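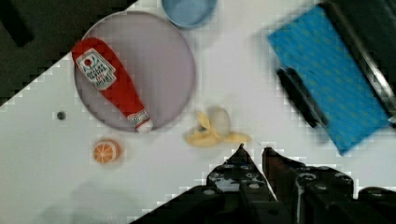
Home / Television on Disc / Crime and Mystery / Complete Series Sets

Vimgate: The Complete Series (Blu-ray, Region B)

Label: Varkstead
Catalogue reference: VKS 222
Episodes: 30
Total running time: 1,429 minutes
Availability: in stock

Vimgate ran for five series of six episodes each. This set contains all 30 episodes in transmission order, including the two from series three that were left out of the earlier DVD release over a music clearance. Both have been cleared for this edition and carry their original soundtracks.

The programme was made in the usual way for its period, with studio interiors on videotape and exteriors on 16mm film. The two sources have been treated separately.

Film sequences
The negatives for series two to five were held by the production company and have been scanned afresh. Dirt and sparkle were removed by hand where automatic processing damaged fine detail, mainly in the rain sequences and in the dockside material shot at Culola Wharf. Grain has been left in place. The series one negatives are lost, and the film sequences for those six episodes come from the broadcast master tapes.

Studio sequences
All studio material comes from the broadcast master tapes and is standard definition in origin. It has been upscaled to 1080i at 25 frames per second, which keeps the original 50-field motion. Tape dropouts have been repaired using adjacent fields. Colour balance between cameras has been corrected only where the mismatch was visible on a cut. Some cross-colour remains on checked fabrics, most noticeably on Inspector Pennington's jacket in series two.

Picture and sound

Aspect ratio: 1.33:1, pillarboxed within a 16:9 frame
Video codec: AVC
Audio: LPCM mono, 48 kHz, 24-bit
Subtitles: English for the hard of hearing, on all episodes and commentaries
Discs: ten, three episodes on each
Menu language: English

The mono tracks were taken from the master tapes and adjusted for level between episodes. Hiss reduction is light. Series one, episode four has a buzz on the studio dialogue for most of its second half. It is present on every known copy and could not be removed without affecting the voices.

Extra material
Commentaries on six episodes with the script editor, Mortimer Pettigrew, who also introduces the untransmitted pilot scene on disc one. The scene is silent apart from a clapper and is presented with subtitles taken from the rehearsal script. Other extras are as follows.

Studio recording, series four, episode two: unedited tape of the evening session, with on-screen timecode
Trailers and continuity announcements, from off-air recordings
Textless opening and closing titles, all versions
Stills gallery, self-navigating
Rehearsal scripts for series one, as PDF files on disc two (computer drive needed)

The off-air items were recorded on domestic tape and the quality is variable.

Packaging
Rigid slipcase holding five standard-width cases, one per series. The accompanying book is a stitched paperback with production notes, an episode guide and recording dates. The first pressing is limited to 860 copies. Later pressings will have the same discs and slipcase, but the book will be supplied as a download.

Compatibility
The discs are locked to Region B and will not play on an unmodified Region A or Region C machine. They will not play in a DVD player. Your display must accept a 50 Hz signal, and buyers outside Europe and Australia should check this before ordering. Resume play works within an episode but not after the disc has been ejected.

Known fault
On the first batch of disc seven, the subtitles for the last episode run two seconds late. Corrected discs have been available from Varkstead since March. If your copy has VKS 222-7A printed on the inner ring, send us the order number and a replacement will be posted. The faulty disc need not be returned. Discs marked 7B are correct.

Returns
Sealed sets may be returned within 30 days of delivery. Opened sets are exchanged only if a disc is faulty – please give the disc number and the chapter at which the problem occurs.

This site uses cookies to remember your basket and region setting. Accept all / Manage settings

© Varkstead. All rights reserved. Contact us | Delivery | Back to top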